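Lentil Patties Three Ways — Food Prep Project, Final Report

Kvido Šimko, Ludmila Zeman
Handed in 11/12/23 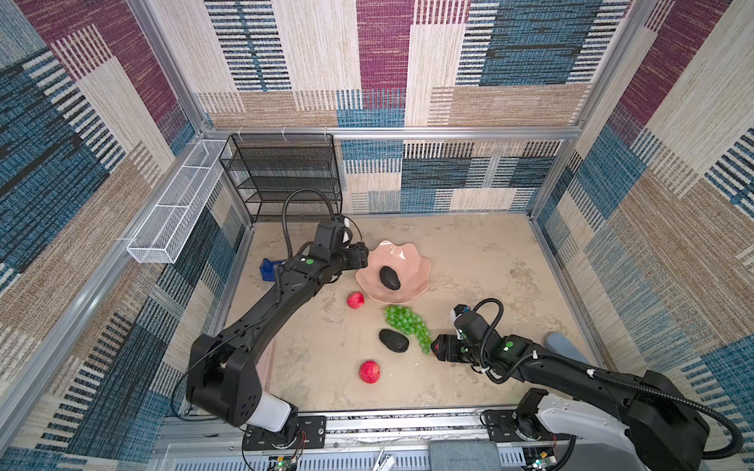
Fig. 1. Black wire-mesh rack, patchwork fabric walls behind.

What we wanted to find out

Does the binder matter in a baked lentil patty? Most recipes say egg. Some say oats, some say mashed potato. We wanted one that holds together when you flip it, tastes ok cold the next day, and doesn't cost much. Rozália Urban (our instructor) asked us to keep everything else the same, so same lentils, same spices, same oven.

Base mix

Brown lentils, Cleveck brand, the big bag. Soaked overnight, boiled till soft but not mush, drained well. Then onion chopped very fine, garlic, cumin, salt, a little chili powder, chopped parsley. Mash half the lentils and leave the other half whole. First time we mashed everything and got paste — threw that batch out, not counted in the results.

Each patty 100 g before baking. Weighed every one. Slow, but otherwise the baking times mean nothing.

Binders

Batch A — egg, beaten, plus a spoon of bread crumbs.
Batch B — rolled oats, ground in the blender, with a splash of water. Rest it in the fridge or it won't take up the water.
Batch C — cold mashed potato from the day before, no milk or butter in it.

Baking

Tray lined with paper, brushed with sunflower oil. Hot oven, flip halfway, take out when the edges are brown. Batch C needed longer and we kept opening the door to check, which probably made it worse. Should have used the timer like with A and B.

Tasting

9 tasters, all from the Jundgate evening course. Everybody got a piece of each, warm, and then a cold piece the next day. They didn't know which was which. Norbert Štěpánek guessed the potato one right away so his score for C is maybe not blind. We left it in.

Results

A held together best. Clean flip, no cracks. Taste scored in the middle, a few people wrote "dry" and one wrote "like a sponge". Cold it was worse, kind of rubbery.

B cracked at the edges but didnt fall apart. Highest taste score warm AND cold, which we did not expect. Nutty, good crust. Tsutomu Minami asked for the recipe, so here it is in the report.

C fell apart on the flip, 2 of them completely. The ones that survived were soft inside and people liked them warm. Cold they went heavy. Good with yogurt sauce though, but the sauce was not part of the test.

Cost

Whole project, all shopping included, over 1,312 in local money. Too much. Most of it was spices, because we bought full jars at Bednárik when the small packets would do. The lentils were the cheap part. Egg is the most expensive binder, potato is basicly free if you have leftovers.

Problems

Onion. Grated it in the first round and it let out so much water that the mix wouldn't shape. Chop it.

Salt — Kvido salted the lentils while boiling and then Ludmila salted the mix. Both B and C came from that pot, A did not. So the taste scores for A may be low just from less salt. This is the biggest hole in the results and we'd fix it first.

Score sheets were loose paper, one came back with no name and an oil stain over the numbers for C. We read it the best we could.

If we did it again

One pot of lentils for all three. Oats and egg together as a fourth batch. Ask people about texture and taste seperately, right now it's one number. Also try the red lentils from Skekby, they cook faster but might go to mush.

Thanks to Rozália Urban for the oven time and to everybody who came back for the cold round.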